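Droswood Shared Workshop
Tabletop Arm Build: Frequently Asked Questions

This page answers the questions most often received from members and prospective participants in the Tabletop Arm Build. It was last revised on 8 April 2024. Members who are already registered should also read the bench rules posted at the Tellgate Street entrance.

General

What is the Tabletop Arm Build?

The Tabletop Arm Build is a standing project of the Droswood Shared Workshop. Participants assemble a small robot arm with a two-finger gripper and a camera at the wrist, and then teach it to handle ordinary household objects on a table. The arm follows the Birhane design, which the workshop adopted after its first arm proved too heavy for the benches.

Who may take part?

The project is open to all members in good standing who have completed the general tool orientation. Participants under 18 must be accompanied by an adult member at all times. No earlier experience with electronics or programming is required, although participants should be comfortable using hand tools and a laptop.

Can I build the arm at home?

Yes. Home builders receive the same drawings, parts list and software as participants in the workshop. The workshop does not lend power supplies or clamps for use off the premises. A home builder may bring a finished arm to the Monday session for inspection.

How long does the build take?

Most participants finish the mechanical assembly in six sessions. Wiring and calibration follow, and the time needed varies a good deal from one builder to the next. The next group begins in May.

Parts and Tools

What does the workshop supply?

The workshop supplies printed parts, fasteners, cable sleeving and the use of a bench. Motors, the control board and the wrist camera are purchased by the participant. A current parts list is kept at the front desk.

May I print my own parts?

Participants may print their own parts at home or on the workshop machines. Gripper fingers must be printed solid. Fingers with a light infill have cracked at the screw holes, and arms fitted with them will not pass inspection.

Which software does the arm use?

The arms run on Silumer, a control package maintained by project members. It records joint positions and wrist camera images together, so that a demonstration can be reviewed later. Participants should install the version named on the parts list - newer versions may not match the calibration files.

Safety and Bench Use

Is an inspection required before the arm is switched on?

Yes. Every arm used on the premises must be inspected before power is applied for the first time, and again after any change to the motors or the power supply. Inspections are held at the start of each session.

What are the rules for running an arm?

The base must be clamped to the bench. The power switch must be within reach of the operator. Hands must be kept out of the arm's reach while the motors are on, and an arm may not be left running unattended. Payloads are limited to two pounds.

Can arms be left set up between sessions?

Arms may be left clamped at the rear benches for up to 30 days if they are labeled with the member's number. Power supplies must be unplugged and placed on the shelf below.

Calibration and Practice

How is the wrist camera calibrated?

Calibration is carried out with the printed target supplied in the kit. The target should be taped flat to the table and viewed from several heights and angles. The camera mount must be tightened first. If the mount is moved later, the procedure must be repeated in full.

How many images does a practice set need?

The project asks for 3000 images in a first practice set. These should include many different positions of the object and of the arm. Long runs of nearly identical images count toward the total but add little of use, and participants are encouraged to remove them.

Which objects are suitable for practice?

Light objects with a clear edge are preferred. Baskets, plastic cups, folded cloths and small boxes have all served well. Glass, knives and open containers of liquid are not permitted on the arm benches.

How should the gripper approach a basket?

The approach should be slow and made from the side, with the fingertip kept clear of the rim until the arm has settled. A dark wicker basket on a pale surface stands out well in the wrist view, but its shadow can be soft and wide, and new operators sometimes steer by the shadow instead of the rim. A thick braided edge is also a good reference for judging the remaining gap.

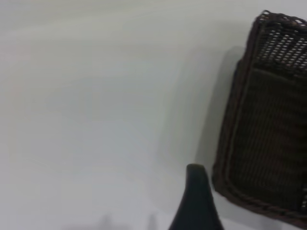

Records and Contact

Who owns the recordings made during a session?

Recordings belong to the participant who made them. The workshop keeps a copy only when the participant has signed the sharing form. Consent may be withdrawn in writing at the front desk.

How do I register?

Registration forms are available at the front desk during opening hours. Places are assigned in the order in which completed forms are received. Members with questions not covered on this page should leave a written note in the project mailbox - replies are normally sent before the next session.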